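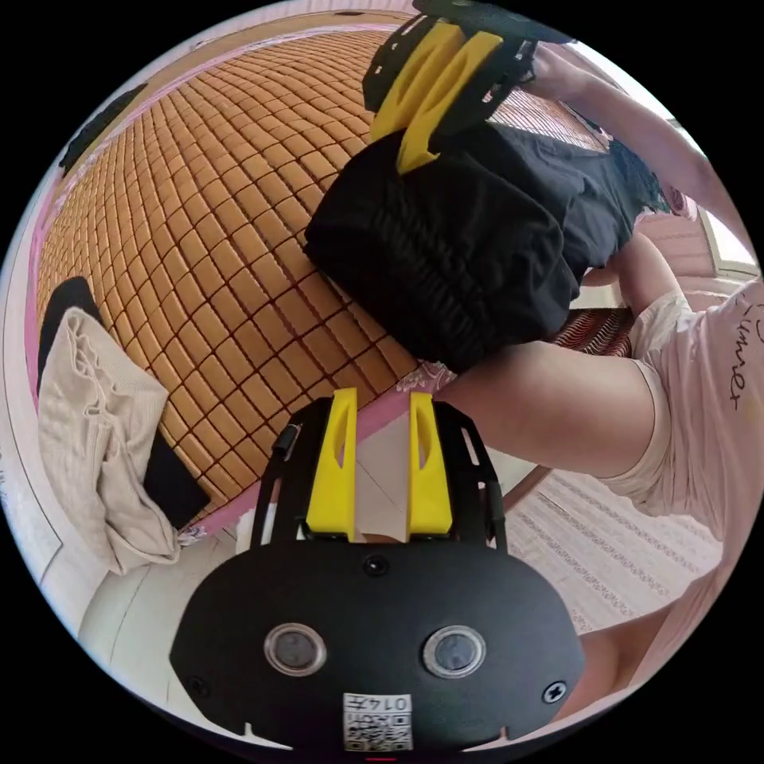
Prise de linge à deux pinces, vue depuis la pince du bas. Tissu noir au-dessus d'une natte.

Forum > Apprentissage robotique > Jeux de données
Sujet : 2 301 démos de pliage faites à la maison, ça vaut quoi ?

berlingot_38
Juillet 2020
Je récupère le lot « textile » de Stasteo pour entraîner une politique à deux bras. 2 301 démonstrations, tout à la pince tenue en main, chez des particuliers. Le commercial me promet que ça généralise. J'ai de gros doutes. La vue en tête de sujet vient du lot : du tissu noir en boule dans des doigts jaunes, plus un fisheye qui tord tout. Quelqu'un a déjà entraîné là-dessus ?

motoreducteur
Oui, sur Pririer, avec 1 001 démos de leur lot précédent. Ça marche mieux que la téléop sur table blanche. La natte, le drap à fleurs, le linge beige qui traîne à gauche, c'est justement ce qu'on paie.

berlingot_38
« Mieux », mesuré comment ? Sur vos chemises à vous, dans votre labo ?

motoreducteur
Dans le labo, oui. 129 essais sur des vêtements jamais vus. Je n'ai pas dit que c'était réglé.

k_lipse
129 essais, bon. Moi ce qui me gêne c'est le noir. Regardez le paquet : je suis incapable de dire si c'est un vêtement plié ou un sac en toile. Si l'annotateur a mis « t-shirt » au hasard, le modèle apprend le hasard.

patte_de_lapin
Le modèle n'a pas besoin de l'étiquette s'il n'apprend que les trajectoires des pinces.

k_lipse
Il en a besoin dès que tu conditionnes par une consigne en texte. Et Stasteo vend les consignes avec.

patte_de_lapin
Pas dans l'offre de base. Relis la fiche.

vieux_codeur
Autre souci : les bras. Là on a un avant-bras en haut à droite, l'autre qui passe sous le tissu, le t-shirt rose avec « Summer » écrit dessus. Le robot n'aura rien de tout ça dans son champ. Chez Berrada on masquait la personne et on perdait la moitié des pixels utiles.

motoreducteur
Nous on n'a rien masqué. L'écart existe mais les doigts sont toujours au même endroit dans l'image, et la politique s'accroche surtout à ça.

vieux_codeur
« Surtout à ça », tu l'as vérifié ou tu le supposes ?

motoreducteur
Supposé. Je veux bien relancer avec masque si quelqu'un me prête du GPU.

berlingot_38
Bon. Je vais passer plus de 2 000 séquences dans Taster pour sortir celles où le tissu est trop sombre, et je n'entraîne rien avant. Si Stasteo refuse de reprendre les mauvaises, je poste leur réponse.

k_lipse
Mets aussi le seuil que tu prends pour « trop sombre », sinon on va s'engueuler dessus en novembre.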